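About Konirstead

Konirstead packs sample kits. If a paint company wants to send a decorator little jars of its new colors, or a school supplier needs a science kit with everything in its own slot, the box very likely passed through our building. We have been at it long enough to have strong feelings about foam inserts.

There are 60 of us. For most of our history the work was done entirely by hand, by people who could fill a tray while arguing about soup. Then our largest customer, Hulme, asked for 451 different kit layouts in one season, and the arguing about soup came to an end.

How the robots got in

We bought four arms. The sales brochure promised they would "free our people for higher-value tasks," and our people asked, fairly, what those were and whether they came with higher-value pay. Management went away and thought about that for a while. The answer we settled on was yes, in writing, before a single arm was bolted down. Anyone who trains to set up and mind a cell moves up a pay grade. Nobody's job was cut to pay for the equipment, and the agreement saying so hangs by the time clock, where it gets read more often than our mission statement.

The arms pick up small containers and put them down somewhere else. That is the whole of their talent. They don't notice that a label is on crooked or that the customer has sent us the wrong lids again. They will place the wrong lid beautifully, all afternoon, until a person walks by and says a short word.

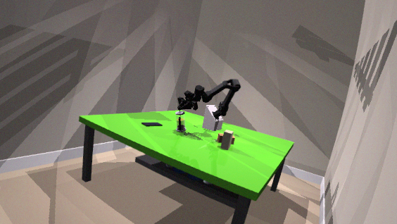
Every new layout is now tried in simulation before it goes anywhere near the floor. We use a program called Osura for this, and it has saved us a good deal of sweeping. A layout that fails on screen costs us a cup of coffee. The first one we tried without rehearsal cost us a tray of blue pigment, and parts of the loading dock are still faintly nautical.

The people who write the layouts are the people who used to pack them. Sigrun Nygård spent 16 years on the packing line and now runs our setup team. She was the loudest voice against the arms when they were proposed, which made her the obvious choice to be in charge of them. Her view has softened to "they're fine, for what they are." She has also written the only setup manual we've ever had that people finish reading. It includes a chapter on when to switch the thing off and do it yourself.

What changed, and what didn't

Wrists are better. Packing small jars for a full shift is hard on the hands, and the stretch breaks we used to schedule were a polite way of admitting it. Those breaks are still on the schedule – we saw no reason to hand them to the robots.

The floor is quieter, and opinions are divided on that. Some of the crew miss having six people at one bench. We moved the benches closer together in March, and the soup question has been reopened.

Some work stayed by hand. Platik, our line of gift boxes, is still tied with ribbon by people, after a trial with an arm that produced one very firm knot and no bow.

Visiting and working here

Customers are welcome to come and watch their kits being packed. Please call the front desk first and wear closed shoes. If you'd like to work with us, you don't need a background in robotics. We can teach the setup work to anyone patient who notices when a lid is wrong.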